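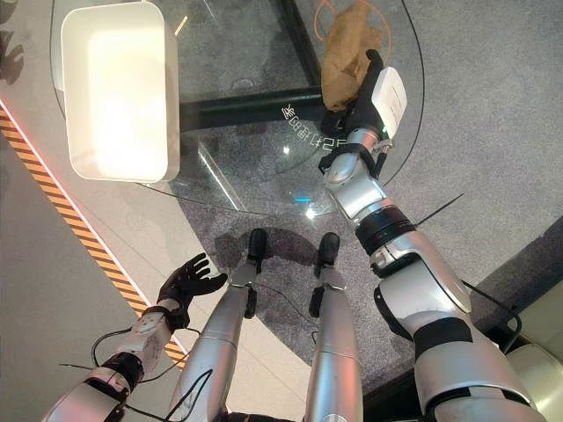 Tuesday, January 21, 2020

Yuxi Liang asked me to write up the cell rules we settled on at Starkum, so I am posting the short version.

Cables first. Any loop that hangs outside the arm gets checked through the full range of motion before power goes to the joints. Trim zip-tie tails flush. A long tail catches sleeves and scratches hands.

Nobody crosses the floor tape while the drives are enabled, and that includes reaching over it to straighten a tray. Stop the robot, wait for the arms to settle, then go in.

Glass tabletops get a lower force limit than wood. We started at 300 and I still think that is high — Yuxi disagrees.

Inspect gloves every 2000 grasps. After three failed grasps in a row, stop and log it. The log is at entry 1589 and most of it is crumpled paper.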